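The cloth with the stars

April 1, 2020

I have kept this cloth for a long time in a drawer, folded, and I was always a little afraid to use it. It is printed with a night sky over water, in the style of Van Gogh, with thick strokes of blue and the yellow lights going down into the water. My sister bought it in Rarside, at a small shop called Değirmenci, and she paid 27 for it, which I thought was too much for a piece of fabric. Now I think she was right.

As I am at home every day, I decided that the cloth must come out of the drawer. My idea is simple. I want to stretch it on a wooden frame and hang it over the sofa, where the wall has been empty since we moved in. For this I need to glue the corners of the frame, and to glue corners one must have clamps. I own 2 of them. The older one is a C-clamp of cast iron, black, and much heavier than you expect when you pick it up. 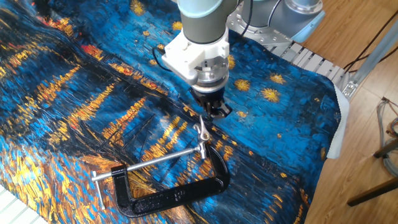 The black C-clamp on the starry cloth.

I like how the dark boat looks next to the iron. The cloth is still rumpled, and I must iron it before I do anything else. I have read that one should iron a printed fabric from the back side, with low heat, so I will try this first on a corner. The pale border at the edge will be folded behind the frame, so it will not be seen.

My question is about the size. If I make the frame 36 inches wide, I keep all the stars, but I lose a part of the yellow reflections on the left. If I make it wider, it does not fit between the lamp and the bookcase. I could move the bookcase, but it is full, and I have moved it once already. For the moment the cloth stays on the table and I look at it when I pass by with my tea.

I will write again when the corners are glued.

Kiros Berhe

Share this post: 2 shares
3 comments

Fendiner
Please keep the bookcase where it is and move the lamp! The reflections are the best part.

Stinemance
Put a scrap of wood between the clamp and your frame, otherwise it will leave a round mark. I learnt this on a good chair.

Kiros Berhe
Thank you both. I did not think of the lamp. I have scrap wood from the old shelf, it should be enough.

Contact | © Kiros Berhe | Back to top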